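Skement College to offer evening upholstery course from August

Short Courses and Community Learning

Skement College will offer an evening course in upholstery and furniture repair from August, the first time the subject has been taught at the Polat Street campus outside normal working hours. Enrolments open on Sat 23 July, when staff from the furnishing trades area will be at the main reception to speak with prospective students.

The course runs for 13 weeks and is limited to 15 students. It is intended for adults who wish to repair and re-cover their own furniture, and for people already working in related trades who want a grounding in upholstery before deciding on further study. No previous experience is required, although students should be able to use a domestic sewing machine or be willing to attend the introductory machine session held in the first week.

The decision to introduce an evening intake follows a review of the College's short course program. The daytime upholstery course has been full in recent intakes, and many of the people on its waiting list told the College that they could not attend because of work or caring responsibilities. The review recommended that the subject be offered in the evening for an initial trial period, with the results to be considered when next year's timetable is prepared.

Birsen Duman, who coordinates the furnishing trades area, will teach the course. She said the evening program would cover the same basic skills as the daytime one, in a slightly different order.

"Students who come in after a day's work need to be able to pick up where they left off without losing half the session to setting up," Ms Duman said. "We have moved the drop-in seat to the beginning, so that everyone finishes a small piece early and learns how to measure and cut before they start on a chair of their own."

The opening weeks deal with tools, webbing, padding and the basic stitches. Students then choose a project, which may be a dining chair, a footstool, a bedhead or a small armchair. Sofas and recliners cannot be accepted, as the storage room does not have space for them between classes. Each project must be approved by the teacher before work begins, and students are asked to send photographs and overall measurements when they enrol. Furniture with active borer, mould or significant damage to the frame will be declined.

Choosing fabric takes up a full evening. Students will look at how upholstery cloth is graded for wear, how to read a supplier's label, how to allow for a pattern repeat, and how to work out a cutting plan that keeps waste low. Plain woven cloth is recommended for a first project. Velvet and other pile fabrics are better left until a student has completed at least one chair, because the direction of the pile must be matched across every panel and mistakes are difficult to hide. Leather and vinyl are outside the scope of the course.

The fee is $700 and includes use of the College's tools and machines, the materials for the drop-in seat, and tacks, thread and webbing for the main project. Students supply their own cover fabric, foam and piping cord. The local supplier Brunent has agreed to extend its trade price to enrolled students on presentation of a student card, and will hold sample books at its counter for them. There is no obligation to buy from Brunent, and fabric from any source may be used provided it is suitable for upholstery.

A concession rate is available to holders of a current health care or pension card. Payment by instalment can be arranged with the student centre at the time of enrolment. Students who withdraw before the course begins will receive a full refund, less an administration charge. Refunds after the second class are given only in cases of illness or hardship, and a request must be made in writing.

Classes will be held in Workshop 3, which is reached from the rear car park. Enclosed footwear must be worn at all times in the workshops, and long hair must be tied back when machines are in use. Dust masks and eye protection are supplied for stripping old covers – older furniture in particular can release a good deal of fine dust when the padding is disturbed – and students with asthma or other respiratory conditions are asked to inform the teacher before the first class. 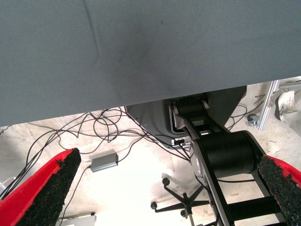
Students working on older pieces should keep every panel they remove. The original cover, even when badly worn, is the most reliable pattern for the new one, and labelling each section with chalk as it comes off saves time later. The College will provide bags and tags for this purpose. Old foam and padding can be left in the marked bins for disposal, but students must take unwanted timber parts and fittings home with them.

Attendance and bookings will be managed through Gomodis, the online system already used for other short courses. Students will receive a login by email once their enrolment has been confirmed, and can use it to check class dates, report an absence and download the weekly notes. Printed notes are available on request. Missed classes cannot be made up in the daytime program, which has no spare places, although the workshop will be open for supervised private work on the final weekend of the course.

The course does not lead to a trade qualification. Students who complete it will receive a statement of attendance, and those who wish to continue may apply for the certificate program, where their finished project may be submitted as part of an application portfolio. Ms Duman said several former daytime students had taken that path, while others had gone on repairing furniture at home.

"Some people come with a grandparent's chair and that is the only one they ever want to do," she said. "Others are looking around the kerb on hard rubbish day by the end of the first month. Both are welcome in the class."

The Polat Street campus has accessible parking beside the rear entrance, and Workshop 3 has step-free access and height-adjustable benches. Students who need other adjustments should contact the disability liaison office when they enrol so that arrangements can be in place for the first class. The campus café closes in the late afternoon, but the student kitchen next to the library remains open during evening classes.

Enrolments may be made in person at the Polat Street student centre or through the short courses page of the College website. Places will be offered in the order in which completed forms and project photographs are received. People already on the daytime waiting list will be contacted by email and may transfer to the evening course without losing their position on the original list.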